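Giving up the big oven

The element went in November, halfway through a lasagne, and I did what any responsible adult would do and ignored it until the spring. The landlord's agents, Lusside, sent a man who looked at it, breathed in through his teeth and quoted 340 for a part that may or may not exist any more. I said I'd think about it. I am still thinking about it.

In the meantime I have learned to cook small. My neighbour Ho-yin Tang lived for years in a bedsit with one hob ring and a kettle, and he regards a full-sized cooker much as I regard a yacht. His advice was to stop buying food for a family of five when I am a family of one and a cat. Fair enough. It hurt, though.

So: half a tray of potatoes, cut small, 45 minutes. One chicken thigh, two if I'm feeling grand. Crumble in a soup bowl. I tried a loaf from Wen-hsiung Yu's recipe, which he swears by, and it rose beautifully until it met the roof – after that it had a flat top and a smell, and we had toast. I've gone back to the bakery on Yau Street, where they charge too much and are rude to me, but the bread is bread-shaped.

The electricity bill has come down by 42 pounds over the quarter. I mentioned this to my sister, who asked what I'd spent on takeaways in the same period. We've moved on to other subjects.
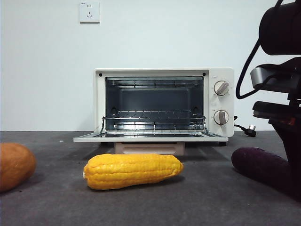 What I do miss is the Sunday roast, with people round and every shelf full and someone crying over the gravy. You can't invite six people to share a chicken thigh. I did suggest it to Ho-yin and he said he'd eat first.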